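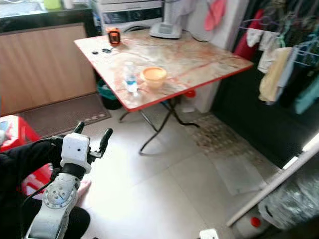 4.2 Folding tables and the surfaces around them

The Lungu households were chosen for their size, and most of them have a single tiled room in which cooking, laundry and eating share one floor. Of the 31 homes in the sample, the majority had no fixed dining table. A folding table took its place, and the way objects gathered on and around it is the subject of this section.

Figure 4. Square folding table with marbled top, red front edge and black metal legs, Household 12. A water bottle and an orange bowl stand near the front; a white stand fan base is at the back right. A red plastic stool is at the left.

We coded each tabletop with the Bruvel scheme, which sorts objects by expected length of stay. Short-stay objects are brought for a meal or a task and are expected to leave with it. Long-stay objects are those that residents said they would not move unless the table had to be folded. In Household 12, the bottle and the bowl were coded as short-stay. The fan was coded as long-stay, as was the orange and black cylinder near the back left corner. The small dark items toward the left edge were entered as "minor, unsorted".

The pattern in Figure 4 recurs in much of the sample. Long-stay objects collect along the edge nearest the wall, and short-stay objects stay near the front, where a seated person can reach them. A table that has been taken over along its rear edge is rarely folded, even in homes where residents gave folding as the main reason for buying it. Stools are moved more freely. Several residents described using a stool as a side surface between meals, and in Household 12 the stool top holds a small pale object.

4.3 Large appliances as boundaries

Appliances were recorded separately from furniture. Refrigerators and washing machines were treated as fixed for the length of a visit, and their fronts were used to mark the limits of the walkable floor. The clear strip in front of each door was measured with the door closed and again with the door fully open. Where the two measurements differed by more than the width of one tile, the strip was marked as contested – that is, needed both for passage and for access.
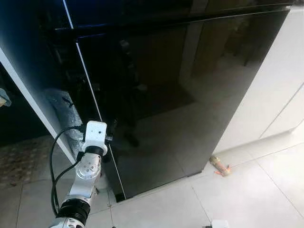 Tall refrigerators produced the longest contested strips. A full-height lower door needs a deep swing, and residents tended to keep the floor below it free of stored items. The same did not hold for washing machines, which were often found behind or beside a table. Finish was noted but played no part in the coding. Glossy black doors did cause some trouble with the Proner laser measure, and readings against them were taken twice and averaged.

4.4 Items at floor level

Floor items were the hardest group to code. The Skundard list used in earlier work assumes that anything on the floor near an entrance is footwear, and anything elsewhere is a misplaced object. In single-room homes that division breaks down. Doormats lie next to cabinets, and soft items are found well away from any door. Pale tile helps with detection, as dark objects and grout lines both stand out, but strong light on the tiles can hide small debris.
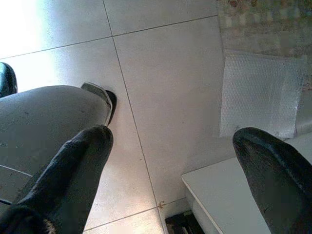 Where an item could not be named with confidence from one viewpoint, it was entered under its material and color – for instance "gray fabric, padded, possible shoe" – and settled in a second pass. Most such entries were settled as footwear. The rest were kept under the broader label, which we preferred to a forced choice. Each visit took around 40 minutes, and the second pass was done by a different coder. The full inventory holds 2,000 entries, with floor items making up the smallest share and the largest number of disagreements. Agreement by category is given in Section 5.

Filed under: Housing and Domestic Space / Methods / Full Text
Last updated: January
Contact the editors | Copyright retained by the authors | Back to top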